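Quel budget prévoir pour un bras robotisé en cuisine (simulation d'abord, matériel ensuite) ?

Posté par tournevis_plat
samedi 18 août 2018

Bonjour à tous,

Nous sommes une petite structure de services à domicile et nous voulons tester un bras sur des tâches de cuisine simples : ouvrir un placard, tirer un tiroir, déplacer un mug. Rien n'est acheté. Pour l'instant tout se passe en simulation, avec un bras blanc à pince fixé devant un plan de travail.
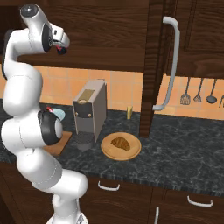

J'ai deux devis. Dellberg propose le bras et le contrôleur, sans la pince. Bemuris vend l'ensemble, mais la maintenance est facturée à part dès la deuxième année. La direction veut un chiffre pour février et je ne sais pas quels postes on oublie d'habitude. Faut-il compter le poste de calcul dans le même budget ? Et est-ce qu'on peut se fier à la simulation pour choisir la portée du bras ?

Merci d'avance.

Réponse de bakelite

Pour la portée, oui, à condition que les meubles soient modélisés aux bonnes cotes. Mesurez la vraie cuisine avant de signer, poignées comprises. Une longue poignée verticale sur une porte haute demande un grand débattement, et c'est souvent là que le bras arrive en butée. Pour la force de serrage et les frottements, je ne m'y fierais pas.

Côté budget, les postes qui manquaient chez nous :
le support et sa fixation au sol
les doigts de rechange pour la pince
l'arrêt d'urgence et son câblage
la livraison – 432 euros dans notre cas, hors devis
les jours de formation

Nous avons mis le poste de calcul sur une ligne séparée, il sert aussi à autre chose. Gardez plus de 1 000 euros pour les petites pièces la première année. Et demandez à Dellberg si la bride accepte une pince d'une autre marque, par écrit.

Réponse de mg_atelier

Regardez chez Bakon, ils louent. 12 mois minimum je crois, à vérifier.

Réponse de pole_essais

D'accord pour la location si le projet n'est pas sûr de continuer. Chez Cárdenas la pince était comprise dans le loyer, mais pas l'assurance. Comparez sur la même durée que la maintenance Bemuris, sinon les totaux ne veulent rien dire.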